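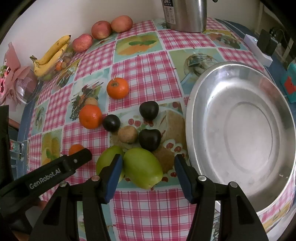
Kiwi and dark plums on the gingham cloth.

How to Ripen Hard Fruit at Home (and stop wasting it)

Posted in: Kitchen Basics

Quick one today. Got a bunch of messages after the jam post, mostly the same question. Fruit is rock hard, what do I do. So, all in one place.

First, know what you have

Some fruit keeps ripening after picking. Some doesn't, ever. No bag trick will help you.

Will ripen on the counter: plums, peaches, nectarines, mangoes, kiwi, guava, pears, avocados, bananas, tomatoes.

Won't: grapes, cherries, strawberries, citrus, pineapple, watermelon. Buy those ready to eat. Pineapple might get a bit softer and smell stronger but it won't get sweeter.

What you need

Paper bags, plain brown lunch size is fine
One ripe banana or apple
A counter out of the sun
Patience, a little

The basic method

1. Don't wash it yet. Damp skin molds. Wash right before eating.

2. Sort. Anything bruised or split goes in a bowl to eat today. One bad plum will take the rest with it, ask me how I know.

3. Hard fruit in the paper bag, one layer if you can. Fold the top over twice. Loose, not rolled tight.

4. Want it faster? Add the banana. It gives off ethylene gas, which is what tells the other fruit to get going. Apple works too, slower.

5. Leave at room temp. Check every day. Every day! I once forgot a bag of peaches over a long weekend. Soup.

6. Once ripe, eat it or put it in the fridge. Cold slows everything way down.

No plastic bags. Traps the moisture and you get slime.

How long, fruit by fruit

Plums. Usually 2 days in the bag, sometimes three. Press near the stem end with your thumb, gently. Slight give = ready. Color tells you almost nothing on the dark kinds, they look ripe when they're still sour as anything.

Kiwi. Slow on its own, can be a week or more. With a banana more like four days. Should feel like a ripe peach when you squeeze. Wrinkled skin means you waited to long.

Mango. Smell the stem end. Sweet smell, ready. Plenty of kinds stay green all the way so don't sit there waiting for red. Siriporn Kaewkla at the Medcombe market told me that years ago and I still had to learn it the hard way.

Guava. Goes from deep green to paler, and the smell fills the kitchen. You'll know. Some people like it hard and crunchy with salt and chili, in which case skip all this and slice it now.

Pears. Check the neck, not the belly. They ripen from the inside out so by the time the belly is soft the middle is mush.

Avocado. Same bag, same banana. If the little stem cap pops off easy and it's green under there, good to go.

The rice thing

Yes it works. Mango or avocado, buried in a tub of dry rice. Holds the gas in close. My neighbor Pongsak swears by it. I find I forget the fruit is in there, so bag for me.

Don't do these

Fridge before it's ripe. Plums and peaches go mealy and never come back. Worst mistake on the list.

Microwave. Makes it soft, doesn't make it ripe. Warm sour plum, no thanks.

Sunny windowsill. One side cooks, other side stays hard.

Too many bananas in there. One is plenty for a small bag.

If it all ripens at once

Happens every summer here. Slice and freeze flat on a tray, then move to a freezer bag. Peel kiwi and mango first. Plums just halve and pit, skins are fine. Or cook down with a spoon of sugar and a squeeze of lemon, keeps most of a week in the fridge, great on yogurt.

Stagger it next time. Bag half on Saturday, leave other half out on the counter with no bag. Gives you a few days between batches.

Few questions from the comments

Buppha asked if you can reuse the paper bag. Sure, if it's dry and nothing leaked.

Montri asked about fruit flies. Fold the top and keep the kitchen trash emptied. A small dish of cider vinegar with a drop of dish soap next to the bag catches the rest.

Someone wanted to know if cut fruit keeps ripening. Not realy. It just dries out. If you cut a mango and it's hard, grate it into a salad with lime.

More on freezing next week, want to retest the pears first.

Filed under: fruit, storage, basics
386 comments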